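Home | Setup | Recording | Export | Support
November – Joment Documentation Desk

Section 4. Recording garment tasks by hand

These steps cover demonstrations made with the Trillton hand-held gripper on a bed or other soft surface. Pair the gripper with the recorder before you start.

1. Create a task named "fold and place" and set the episode limit to 400 seconds.
2. Lay the garment where you can reach all of it without changing your footing.
3. Hold the gripper still with the jaws open until the recorder beeps.
4. Close the jaws on a thick part of the garment. A gathered waistband gives the pads more to hold than a single layer of denim.

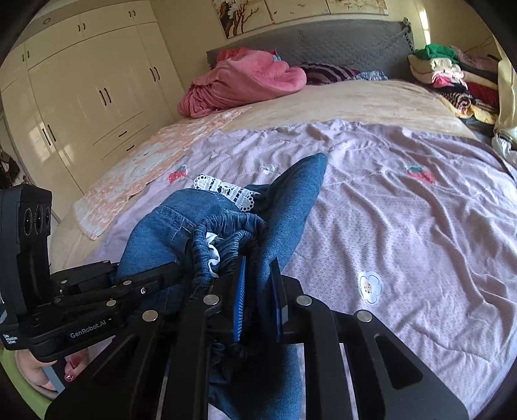 5. Lift slowly. Keep your free hand off the cloth – the policy learns only from what the gripper does.
6. Set the garment down, open the jaws fully and back away before you end the episode.

CAUTION: Keep fingers clear of the linkage while the jaws are closing.

Note: Ordinary household clutter can stay in view. Do not tidy the room between episodes of the same set.

4.1 Adding trim and small pieces

Lace and open mesh can catch on the ridges of the pads. Approach with the jaws open, pinch a folded part and release it close to the surface. For two-handed tasks, start both grippers from the same menu so their clocks match. Record 200 episodes before the first training run, and change the starting position of the piece every few episodes.

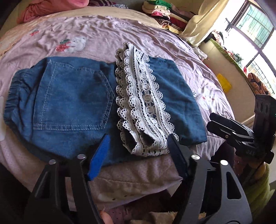
Comment from Vullell: We lost a good part of our first set on the lace step. Our operators were opening the jaws and pulling straight up, and the mesh came along with the pad. Backing out along the surface fixed most of it – please add that to the steps.

Reply from Joment: Added as step 7.

7. With trim, open the jaws and draw the gripper back along the surface before you raise it. Delete any episode in which the trim moves after release.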